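Some people collect first editions. I have become the owner of a fridge drawer, and at my age it is the more exciting of the two.

The drawer lives in a run of white units by Vadine, under a worktop so glossy that it records every mug ever slid across it. It is meant for drinks. I had always kept mine in the door of an ordinary fridge, between the mustard and something in a jar from June, and had thought of this as a system.

A drawer is less forgiving. You look down into it, as into a suitcase, and every lazy decision looks back up at you. 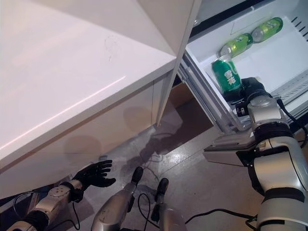
*One up, two down: green cans in the drinks drawer.*

Should a can stand or lie? Shota Nomura, who fitted kitchens for Prestov before he took to writing stern booklets about them, is a stander. An upright can shows you its top, takes up one small circle of floor and stays where it was put. A can on its side is a wheel. Shut the drawer with a hip, as everyone does, and you will hear it travel.

The case for lying down is that it looks generous. It also lets you read the side of the can, or at least whichever side has rolled into view, and that is seldom the one with the name on it. 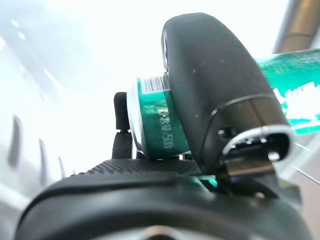
*The barcode side, as usual.*

I tried Nomura's method for 60 days. His rules are brief: oldest at the front, nothing stacked, no more than five cans of any one drink. I kept the first two faithfully. The third went the first time a shop had an offer on.

What I hadn't expected was how much handling is involved. Restocking means taking out the cold ones, putting the warm ones behind them and returning the cold ones, by which time your fingers have lost interest.
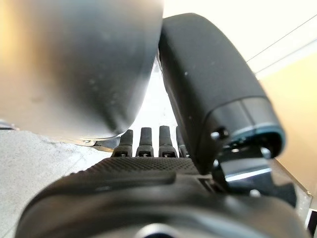 *Close work. Drawer duty is mostly a matter of grip.*

There is some pleasure in it, though. A drinks can is a handsome thing when you stop to look at it, and a good green one with a few white swirls makes the butter seem underdressed. I now buy partly by colour — a habit I would mock in anyone else.

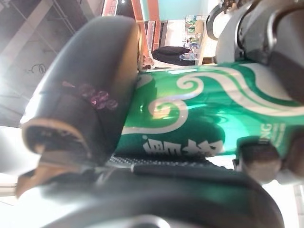

Elfriede Stöcker wrote in to say that she has kept her cans lying down for years, with a folded tea towel along each side to stop them rolling, and that any drawer needing a booklet should be sent back to the shop. I have since put in two tea towels. The cans have stopped travelling, and the booklet is under the short leg of the kitchen table.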